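Kulach removals project: where we've got to
22 May 2022

Hello all, and thanks again for the grant. I promised you a plain update on the moving-home help scheme, so I've kept the jargon out of it. We've now helped 88 households move, against the 156 we said we'd reach by the end of the year, and I'm happy with that given how slow the winter was!

Boxes and packing
Flevix let us have 1,470 second-hand boxes at a good price. The big ones are too big (people fill them with books and then can't lift them), so I'd like to swap the next lot for smaller ones. Tape has cost more than I budgeted.
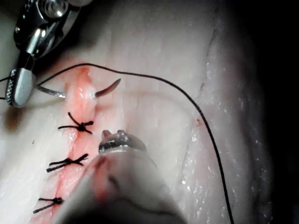

Vans and storage
We're still hiring from Varorance. The long van was off the road for a fortnight and we had to put three moves back, which upset a few people - quite rightly. The storage unit at Hashemi is nearly full. Two families have had things in there since before Christmas and I'm chasing both.

Money
We've spent a bit over half. Fuel is the worry, and I may ask to shift £261 across from the printing line, as we've hardly printed anything.
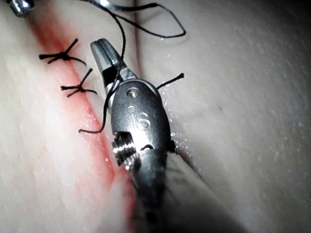

Issue 4

Next up is June, our busiest month. I need your yes or no on the fuel money before then, please, and a decision on whether we can take bookings from outside Kulach.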